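Ticket 1646
Product: Skyrme desktop client 4
Opened by: Inger Skov
Assigned to: Tipene Treloar
Status: Pending customer

Inger Skov, March 16, 2019
Calendar reminders go off an hour early on my laptop. My phone shows the right times. I already signed out and back in, and it made no difference.

Tipene Treloar
Please open Settings, then Region, and tell me what the time zone line says. Also check whether "Set from network" is on.

Inger Skov
It says Conden office. The network setting is off and grayed out.

Tipene Treloar
Conden was the old default profile. It doesn't follow the spring clock change — that would explain the hour. I need an admin to unlock the setting. Passing to Aksel Bech.

Aksel Bech
Unlocked. Inger, turn the setting on, close the client fully and start it again. Old reminders keep the wrong time until you run Rebuild Calendar from the Tools menu.
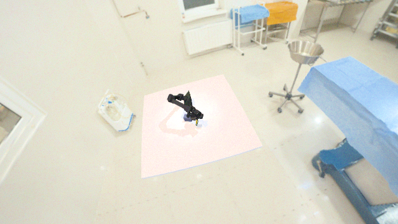 Inger Skov
New reminders are correct now. The rebuild stopped with error 358 and the old ones are still early.

Aksel Bech
Error 358 means the local cache is locked. Quit the client, delete the folder named cache, then run the rebuild again. Your entries are on the server — nothing is lost. Please post the result here.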